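Open Friday at the Prorside workshop, Clirnen

Visit report for the members' pages

I went over to Clirnen in May for the open Friday at Prorside, mainly to see how far the Joly build has got. Joly is the name the group there uses for its assembly bench: a robot arm with a two-fingered gripper, a fixture in the middle of a table, and the parts laid out behind it. People who came to our winter meeting will remember the talk on it, when there was a table and not much else.

Getting there is easy by train if you don't mind the walk. Come out of the station on the river side, follow the wall of the old dye works and turn in at the second gate. The first gate belongs to a tyre place and they are tired of being asked. By car, the yard fills up early and the road outside is permit only until six. The bus from Dondavness stops at the top of the hill, two minutes away, but the last one back leaves at 21.40 and I nearly missed it.

The workshop has the ground floor and half of the floor above. Downstairs is wood and metal, with the lathe, a small mill, a bandsaw and the long assembly benches. Electronics and the computers are upstairs, along with the kettle. Joly lives downstairs at the far end, behind a sheet of clear plastic on a sliding track. The plastic was put up to keep sawdust off the rails and it mostly does. I was told the arm is never switched on when the bandsaw is running, and there is a board by the door where you hang a tag before you start either one.

The arm came second-hand from a training centre that was closing down. It arrived without its controller, so the first months went on building one, and I won't repeat that part as it was covered in the talk. The gripper is a common two-finger type. The fingers that came with it were too short for the job and have been replaced twice. The pair fitted now is machined, after a printed pair bent under load and let go of parts at odd moments.

The table top cost the group a good deal of trouble. The first was a kitchen worktop offcut, which bowed. The second is ground flat and sits on a welded frame with adjustable feet, and it was paid for out of the Dondavness fair takings: £155, delivered. They reckon it was the best money spent on the whole build. Before it went in, every height taught at one side of the table was wrong at the other.

What the bench is meant to do is pick up a block, carry it to the fixture, lower it in, let go and come back for the next. Said like that it sounds like very little. The awkward bit is the lowering. The block has to come down into a narrow space, and if it goes in at a slight angle it catches and either jams or lifts the fingers. Much of the evening's talk was about that last bit of travel. They have tried going slower, which helped with the noise and with nothing else. They have also tried a small circular wobble on the way down, and that works well enough that it has stayed in. There is an argument still going on about whether to cut a lead-in on the edges of the space. Half the group think that would be cheating. I would cut the lead-in.

I asked to see it run and they were happy to oblige. The first run went through without a fault. On the next one the block was picked up off-centre and the arm stopped itself above the fixture, as it is supposed to, and waited. Someone took the block out by hand, put it back on the plate and pressed the green button. After that it ran seven in a row with no one touching it, and then a hose came off its fitting with a bang and that was the end of the live part of the evening. The hose had been cut at a slant. A proper tube cutter hangs on the wall next to the compressor and I gather it will be used in future.

While the air was off we went upstairs and looked at the simulation, and I found this more interesting than I had expected. I have always thought of simulation as something you do when you haven't got the machine. At Prorside they do have the machine, but only one person can use it at a time, it can't be used when the saw is on, and a mistake can cost a set of fingers. So the whole bench has been modelled and new moves are tried on the screen first. Anyone with a member's login can do it from home.

The model has the gripper, the table, the fixture, the pegged plate and the tray all in it. Much of it was drawn from measurements taken with calipers over several evenings. The lighting has had attention too. It can be set to throw strong shadows across the table, and there is a reason for that: the real bench is near a window, and the camera that finds the blocks was thrown by the late sun every day in spring. With the simulated light moved about they could find out which angles gave trouble without waiting for the weather. They then fitted a blind as well, so I am not sure the work was strictly needed, but the block finding is certainly better for it.

I had a go myself. You move the arm with an ordinary game pad, one stick for across and forward, the other for height and turn. Closing the fingers is on the trigger. Picking up was easy after a few tries. Holding the block over the fixture and judging whether it is square is hard, because you are looking over the back of the gripper and it hides the very part you want to see. The regulars use a second view from the side, on another screen. I put one in cleanly and knocked the next against an upright, which on the real bench would have tripped the stop.

There are things the simulation gets wrong and they were open about them. Blocks slide in the fingers less than they do on the bench. The tubing in the model does not drag on anything, and on the bench it does, as we had just heard. Friction in the fixture is a guess that has been adjusted until the results look like those from downstairs. A move that works upstairs gets run on the bench at quarter speed with a hand on the stop button before it is allowed to go any faster. I think that is sensible and we should copy it.

A few practical notes for our own build, taken from my notebook in the order I wrote them down:

Buy the flat table first. Do not build up from a worktop and hope.

Keep the stop button on a lead so it can be carried round the table. Theirs was fixed to the frame to begin with and was always on the far side.

Label both ends of every hose. They use coloured tape.

Write down the height of the table after each change. There is a log book on a string, and it had been filled in up to that afternoon.

The tag board by the door. It costs nothing and I would put one up next week.

Spare fingers should be made in pairs from the same piece of stock, and kept as pairs.

They were generous with files. The drawings for the finger blanks and the mounting plate can be had by asking at the desk, and they will share the simulation model with any group that sends back its corrections. It needs a decent graphics card. My laptop would open it but the picture moved in jerks, and I gave up trying to drive the arm with it.

On costs, a day pass at Prorside is £7 and covers everything except the mill, for which you need the induction. Inductions are done on the same evening as the open session, early on, and you have to put your name down beforehand. Tea is in with the price — biscuits are not. The stairs are steep and there is no lift, though they will bring a screen down for anyone who can't manage them if you let them know.

The next thing planned for Joly is the change from placing a single block to working through a full plate without a stop. After that they want to pick from the tray as well, where the parts are a different shape and lie lower, and the fingers as they stand may foul the rim. They would welcome another pair of hands for the drawing work on that. I have said I will go back in the autumn, and there is room in the car for anyone from our side who wants to come. The group let me take a copy of one view from the simulation, which I have put at the end of this page.

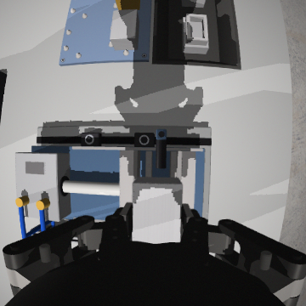
The Joly bench in simulation, with the gripper holding a white block above the fixture.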